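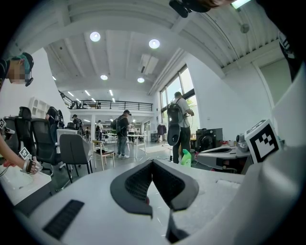 Figure 4.1 A hand-held gripper with soft finger pads, seen from its own camera. A square marker is fixed to the housing on the right. Several people share the workspace.

CHAPTER 4
Showing the Task

Before you start

You should be able to read a joint angle plot (Chapter 2) and explain the difference between a position and a pose (Chapter 3). You will need your lab notebook. The hand tools are not used until Section 4.4.

Terms in this chapter: demonstration, kinesthetic teaching, teleoperation, hand-held collection, episode, marker, operator, embodiment gap

4.1 Three ways to show a robot what to do

In Chapter 3 you wrote out a motion as a list of poses. That works for a part that always arrives in the same place, facing the same way. It works poorly for a shirt, a sponge, or a bag of rice. The list gets long, and then the shirt lands differently and the list is wrong.

The other approach is to do the task yourself and record it. The recording is called a demonstration. One demonstration tells a learning program very little. A set of them, made with the objects in different positions, gives it something to work from.

There are three common ways to make one.

Kinesthetic teaching. The operator takes hold of the robot arm and moves it through the task. The joint sensors record the motion. The arm has to be light enough to push or able to support its own weight. The operator's hands and body are often in view of the cameras, and this can spoil the video.

Teleoperation. The operator stands or sits away from the robot and moves a control device, such as a joystick, a pair of handles, or a smaller copy of the arm. The robot follows. The recording shows what the robot did with its own joints, so nothing needs to be converted later. It is slow. New operators tend to close the gripper too early, because they cannot feel the object.

Hand-held collection. The operator carries a gripper with a camera on it and does the task directly. There is no arm in the room at all. The tool in Figure 4.1 is of this kind. Its two finger pads meet the object much as a robot's fingers would, and the camera sees the work from just behind them. The path of the tool has to be worked out afterward from the video and any other sensors.

Look again at the figure and note how much of the room is in view. A wide lens takes in the ceiling, the windows, and people well away from the task. Fixed features such as beams and window frames are useful for working out where the tool was. People walking are less useful, and a program that tracks the camera has to ignore them.

The black-and-white square is a marker. Its pattern is easy for software to find, and its size is known in advance. From one clear view of a marker, the software can estimate the distance and the angle between it and the camera. A marker covered by a thumb gives nothing.

4.2 A first session at Wover

Wover is a small firm that trains robots for laundry rooms and kitchens. In January it began a task called "wipe and place." The operator picks up a cloth, wipes a tray, and puts the cloth on a hook. Lok-yiu Shih planned the sessions. Cheuk-hei Tam and Hok-lam Chang were the operators.

The group recorded 86 episodes. An episode is one complete attempt, from the start signal to the stop signal. Ka-ming Chou went through them with a viewing program called Plokero and sorted them as follows.

Kept: 54
Rejected, tool path lost: 27
Rejected, task not finished: 5
Total: 86

Most of the lost paths came from one habit. Chang turned the tool toward the blank tray at the start of each wipe and held it close. With only a plain surface in view, the software had no features to follow. Tam started each wipe from higher up and lost very few.

Shih made two changes. Operators were asked to hold the tool still for 2 seconds at the start of each episode, facing the room. A patterned mat was placed under the tray. She did not ask anyone to move more slowly. The demonstrations were meant to show the task at a normal working speed.

The rejected episodes were not deleted. Chou moved them to a separate folder with a one-line note on each. Those notes are the data for Exercise 4.6.

4.3 The embodiment gap

A person's arm and a robot's arm do not reach the same places. A person can step to one side, lean over a counter, or twist a wrist past the point where a motor would stop. If a demonstration includes such a motion, the robot may be unable to copy it, even when the recording is perfect. This difference is called the embodiment gap.

Teleoperation keeps the gap small, because the robot's own limits apply during recording. Hand-held collection leaves it open. Tszin-kin Su's checking method, used in the rest of this chapter, replays each recorded path on a model of the arm and flags any pose the arm cannot reach. We begin with a single path on paper.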